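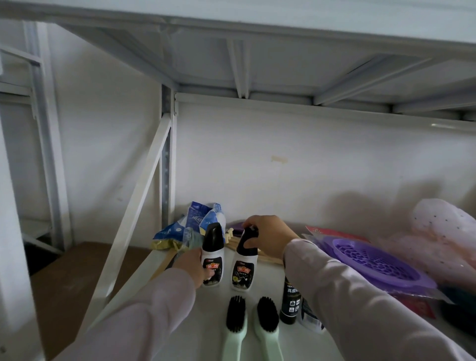 One reader wrote in after my spring report to say that I keep judging grippers on boxes, and that boxes are what every seller wants you to judge them on. Try a bottle with a round top, the message went on, and then try a brush lying on its back, and tell me if you still think the cheap jaw is good enough. Fair point. I had it in my bag, more or less, when I went to the Starnmont open house in November.

Look at what two hands do with a pair of shoe polish bottles on a shelf under a bunk bed. The left goes around the lower part of one bottle, and the right takes the other by its black cap, from above. Same kind of bottle, two quite different grips, on a shelf with brushes in front and a plastic package behind. I wanted to see what a bench full of arms would make of a job like that. I'll say right away that I didn't get to see it done under a bed.

Getting in

Starnmont is a dealer and integrator. They don't make anything themselves, and they sell most of what they show, so take the word "comparison" on the invitation with some care. Doors opened at 9 in the morning and the coffee was gone by 9:30. Parking is behind the building, past a sign that faces the wrong way if you come from the highway. Registration was a tablet that wanted my company size before it would print a badge. I put the smallest choice and was still handed the folder for large accounts.

The demo hall is a long room with gray floor tiles and good lighting. Too good, if you ask me. Every bench had a bright panel over it, and every camera I saw that day was working under light that few shops and no homes have. I asked at the first bench if the panel could be turned off. It could, I was told, but the benches were on one switch.

The Verkance jaw

Verkance makes the plain one: two flat fingers that close toward each other, with rubber pads. The price on the card was $3595 without the mounting plate or the cable, and I had to ask about both before anybody brought them up. The demo was cartons going from one tray to another. It was fast and quiet, and it told me nothing.

I had brought a plastic polish bottle with a rounded cap, and a shoe brush. The staff were decent about it and let me put them down on the bench. On the body of the bottle the jaw did fine, standing the bottle up or laying it down, as long as nothing stood close beside it. The fingers open wide before they close, and with a second bottle set next to the first, the outer finger knocked it over. We tried again with the second bottle farther off and it was clean. I don't call that a pass. On a real shelf things stand where people left them.

From above, on the cap, it slid. The pads are flat and the cap is domed, so the contact is a small patch on each side. More force made it pop off sooner. I was told there are curved pads coming. There are always curved pads coming.

The brush was better than I expected. Bristles up, handle toward the arm, the jaw came down over the handle and took it. Turn the brush sideways and the arm had to swing its wrist around so far that the operator stopped it before it reached the bench light.

The Thepsuriya hand

This is the one people were lining up for: a hand with a thumb and jointed fingers, each pulled by a cord. It looks wonderful when it moves by itself. I stood through the whole waving and counting routine and I'm not made of stone, it's a nice piece of work. But you don't buy a hand to wave at customers.

With the bottle, the wrap around the lower body was the best grip I saw all day. The fingers came in one after another and settled, and the bottle didn't tip. Then I asked for the cap. Pinching from above with thumb and fingers is a thing the hand can do, according to the brochure, and it can, but it had to be set up by someone with a glove on, moving their own hand while the robot copied. That took several tries. The demo person's hand was doing the clever part and the machine was following it. I have nothing against gloves and remote control as a way to collect examples. I just think the sign over the bench should have said so, since it said "autonomous dexterity" in letters you could read from the door.

Twisting the cap off didn't happen. The fingertips held, the wrist turned, and the bottle turned with it. You need the other hand on the bottle for that, and there was only one on the bench. The second was out for service. I asked how often a cord has to be replaced and got a service plan in place of an answer.

The Trornby suction cup and the camera that came with it

I nearly walked past this bench because suction and a rounded cap don't sound like friends. They aren't. The cup wouldn't seal on the dome no matter how it came down. On the flat side of a carton it was the quickest tool in the room, and on a crumpled plastic package it failed nearly every time, with a rude little hiss.

The camera was more interesting than the cup. Trornby mounts it on the wrist and adds another one high up, looking down and forward over the bench, where a head would be. I spent longer here than anywhere else. The high view is good for finding things and bad at the moment of grasping, when your own arm hides what's behind it. The wrist view is the other way around. Their controller picks between the two, and the picking is what I'd want to test for a week before paying for it. Put something clear in the way, such as a plastic bag, and the outline on the screen started to flicker. Black bristles were hard for it too. It saw the handle and treated the rest as a hole.

The spec sheet promises 400 picks an hour. I asked 400 picks of what. Cartons, on a flat tray, under the panel.

The controllers

All of the arms ran from the same brand of cabinet, which made life easier for the staff and harder for anyone trying to compare. If every bench shares a controller, then a late stop or a jerky start could come from the cabinet as easily as from the arm. The force limit was set differently at each bench as well. I only noticed when I leaned over to read the screens, and after that I stopped writing down who had crushed what.

One wall chart claimed 2000 hours of running with no fault. There was no line on it saying what the arm had been doing in those hours. An arm parked in its home position will run a very long time without a fault.

Lunch talk

Sandwiches, standing up, next to a conveyor that somebody had forgotten to turn off. The general feeling at my end of the table was that hands are the future and that jaws are what everyone is going to order on the way home. I agreed with the second half. A man with a bakery badge wanted to know if any of it could be hosed down. The Verkance can, with a cover sold separately.

What I'd do with my own money

For cartons and other square things, the Verkance jaw, and I'd bargain for the cable. For mixed small goods on a crowded shelf, bottles and brushes and bags and a tall can at the side, I wouldn't buy anything I saw. The Thepsuriya hand is the only one with a sensible grip for the body of a bottle and some sort of grip for its cap, but I'd want to see a pair of them working together with no glove in the room. Starnmont said they would try to arrange it for the next open house. I've asked for the light panels to be off and for my own bottles to be used, standing close together, and I've asked for that in writing.

If you go, bring your own objects. The staff will let you put them on the bench if you get there before the crowd does, and the room is at its quietest in the first half hour. Leave by the side door, because the front one locks at 4.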